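Bedding

Holding the Line: Fitted Sheets, Clips and the Working Bed Surface

A fitted sheet has one mechanical task, to keep a flat layer of fabric under even tension over a block of foam or springs. Most fail at it within a season. The bed also serves as a folding table, a sorting bench and a shelf, and each use pulls at the fabric in a different direction.

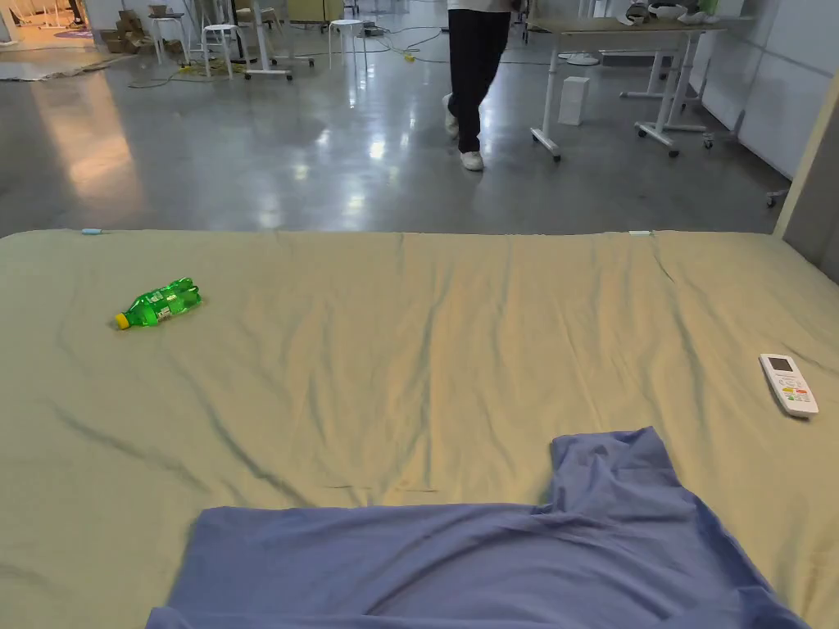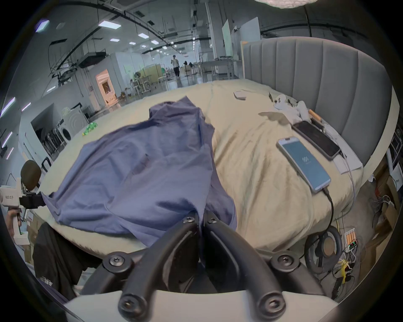
A T-shirt laid out on a fitted sheet. First picture: light-blue clips at the far rim of the mattress.

Stanbridge Home Review – Issue 3149 – 28 February 2020

Creases in a fitted sheet are readable. Long, soft wrinkles parallel to an edge mean the sheet is slightly too wide. Diagonal creases usually point toward a corner where the elastic has ridden up. A smooth fabric with some sheen shows both kinds clearly and also slides more easily over the mattress, so corner grip matters more than it does with flannel or jersey.

Rim clips are the simplest correction. A clip holds fabric at the edge of the mattress and stops it creeping toward the middle. Two on the long side will steady that side and do little for the other. Clips work best on a sheet that already fits. Where the pocket is too shallow, they only move the strain to the seam.

Under-mattress straps are the alternative. The Weluveo strap set runs corner to corner and costs 2000 in Tikulov stores, against 1449 for the Idahosa clip pack. The straps give more even tension. They also require lifting the mattress at every change of linen, and in a household that washes bedding weekly the clips will see more use.

Folding on the bed

A mattress makes a fair folding surface for light garments. It is wide, and a T-shirt can be opened to its full width without hanging over an edge. The weakness is friction. Pulling a hem flat drags the sheet with it, and the ridges in the sheet come up through the shirt.

Lay the shirt face down, sleeves out. Smooth from the collar toward the hem with the flat of the hand – short strokes, no pulling. Sleeves tend to stand up in a ridge at the shoulder seam and should be pressed down before the sides are turned in. Fold in 3 from hem to collar.

Small objects should come off the bed first. Bottles roll toward the lowest point, and a remote control or a phone under a folded stack is easily carried off to the closet.

Mattress pocket depths and a size chart for clips will appear in the September issue.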